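Ivik opens kitchen scene pack to outside test teams

Gristoren has put its Ivik simulation pack on general sale, after a period in which it was supplied only to existing customers of the firm's arm controllers. The pack covers household pick-and-place work at a sink and wall cupboard, and is aimed at teams who want to train or check a control policy before committing time on a real arm.

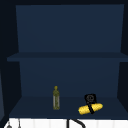
The licence covers one site and any number of seats. It includes 3716 recorded runs, of which 2619 were driven by a person and the remainder by Gristoren's own planner. Each run is stored with joint positions, gripper state and rendered views. Files open in the supplied viewer or can be read directly from Python.

Objects in the kitchen set include a bottle, an ear of corn and a plate. They can be moved between the cupboard, the worktop and the sink, and starting positions are set in a plain text file. Liam Blackburn, product lead for Ivik, said the firm had kept the set small on purpose. "Teams were asking for repeatable layouts. A start file written on one machine gives the same start on another."
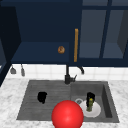
Reading time: 2 minutes

Gripper position is drawn in the views as a red sphere. The marker can be resized or switched off in the render settings, and Gristoren advises switching it off when views are to be used as training input. Changing the setting means rendering the run again. On the supplier's reference workstation a batch of 200 runs takes 20 minutes at the default size.

Rallis, which distributes the pack, is offering an evaluation copy limited to the kitchen set. Sandra Greenwood of Rallis said support tickets would be answered by the distributor in the first instance, with faults in the physics passed on to Gristoren. 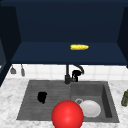
Kitchen set: corn on the cupboard shelf, plate in the right-hand basin.

Known limits are listed in the release notes. Liquids are not modelled, so bottles behave as rigid bodies throughout. Cloth is approximated. Contact between thin objects and the basin wall can jitter at long time steps, and the notes recommend halving the step for any task that ends in the sink.

Facundo Palma, who tested the pack at the integrator Nundau, said import had gone smoothly but that the task scoring needed work. "It marks a placement as good if the object is inside the target volume. We wanted orientation as well, and had to write that ourselves."

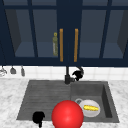
The same sink with a bottle behind the cupboard glass and a yellow item on the plate.

Orientation scoring is planned for the next release, due in February. Existing licence holders will receive it without charge.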